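How to put together an outfit for a work wine night

4 min read

Every November our office at Tavby does a wine tasting, and every November I used to end up on the bedroom floor at five o'clock with my entire wardrobe on top of me. I've been to enough of these now that I have a system, so I thought I'd share it (Wanting Feng, you asked, so this one's for you!).

1. Start with the shoes

You'll be standing for hours, probably on concrete. Pick the shoes first and build up from there. I wear a block heel or a pointy flat, and I walk around the house in them for 19 minutes while I do the dishes. If they pinch at the sink, they'll be murder by the second pinot. 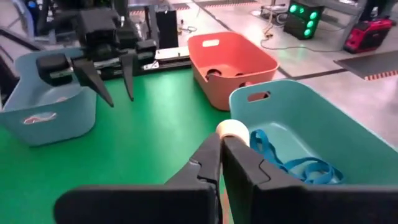
2. Go dark on the bottom, colour on top

Red wine splashes land on your lap – trust me. Black trousers or a deep navy skirt will hide nearly anything. Then wear your favourite colour up near your face. My go-to is a rust silk blouse I found at Flelgate for 28 dollars, and I have worn it to death. If you're more of a grey person, add a bright scarf.

3. Keep your hands free

Glass in one hand, little plate in the other, and then somebody wants to shake hands. You need a crossbody bag, a small one. Phone, lipstick, cards, stain wipe, done. Rongrong Shi swears by a belt bag but I can't pull it off, I just look like I'm about to sell you a bus tour.

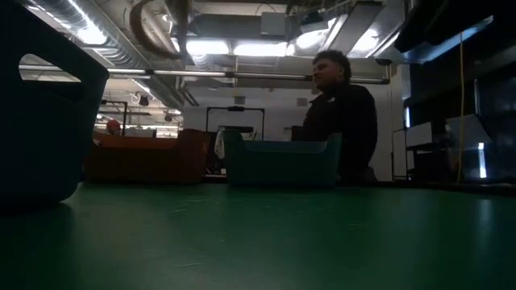 Bins on the green table, and a dark long-sleeved top.

4. Bring one layer

Venues are freezing at six and boiling by eight. A cropped blazer is perfect, or a fine cardigan if your office is more casual. Skip anything with big floaty sleeves, they go straight in the dip. I lost a lovely cream one that way and I'm still sulking. 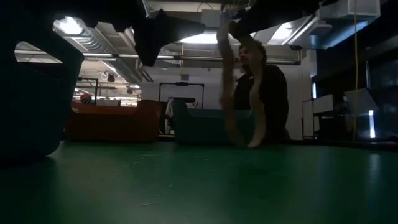

Jewellery goes on last for me, and I stick to earrings. Bracelets clink on the glass and necklaces get tangled in the bag strap. Take a quick photo in the mirror before you leave, then sit down in the outfit too, in case the waistband has opinions.

Let me know what you're wearing to yours!

Contact: use the form on the About page | © Prendora Style Diary | Back to top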